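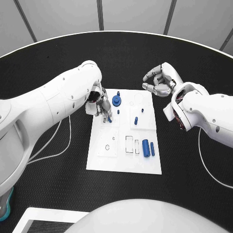

Text and pictures: Bhavana Marar
Posted Aug 14, 2024 | Filed under: Boards and fixtures | 1,321 views

Plundo board, gear and peg layout

Plundo is a small assembly board. Parts go onto it and come off it again, and the board is then reset for the next run. The layout shown is the one in use at Loltthorpe since July. It replaces the Dernik layout, which had the same footprint but no outlines, and which took too long to reset because every position had to be checked against a paper sheet.

1. Board on the round table. Blue gear-shaped disc with its center post near the top, one small blue peg standing on the board below it, a second peg held just above a raised plate.

Notes on the layout

Outlines. The black outlines are engraved and mark where parts fit. The earlier board used printed stickers, and the edges lifted after a few weeks of handling. Engraving costs more time at the start but needs no upkeep apart from a dry brush now and then. Solvent cleaners should be kept away from the black fill.

Plates. The raised plates are white, the same as the board. A contrasting color was tried and dropped – it drew attention to the plates and made the outlines harder to pick out. If a plate is replaced, check that it sits flat before using the board again. A plate that rocks will throw off the peg fit long before the tilt can be seen.

Pegs. These are the parts that go missing. Keep spares in the lidded tub, not loose in the drawer. A peg should go in under light finger pressure and stand without leaning. If it has to be pushed hard, clean the hole first and try a second peg before touching the hole with a file. Two boards were spoiled by filing last year.

Gear disc. The short post in the middle is the usual gripping point. Lifting the disc by its teeth works as well but tends to leave it slightly off position when it is set down. Inspect the teeth every 200 runs and replace the disc if any edge has rounded over.

Table. The fine diamond pattern on the black top has one drawback, in that crumbs of dirt settle into it and lift one corner of the board. Wipe the top before setting the board down. The white rim is not a reference edge. Line the board up with the tape measure, from the center of the table outward.

Reset order

Remove the pegs first, then the disc, then anything left on the plates. Brush the board. Put the disc back, press it down lightly and turn it to check that it is free. Pegs go on last. With practice a full reset takes around 5 minutes, and most of that is the brushing.

Open items

The outline for the second peg position is slightly oversize on this revision. It does not affect the fit, only the look. Lehner has the corrected drawing and will cut the next board from it.

Spare pegs for the old Dernik layout are still on the shelf. They are a different diameter and do not fit Plundo boards. Please leave them in their own bag.

Previous gallery: Dernik board, final revision
Next gallery: Storage trays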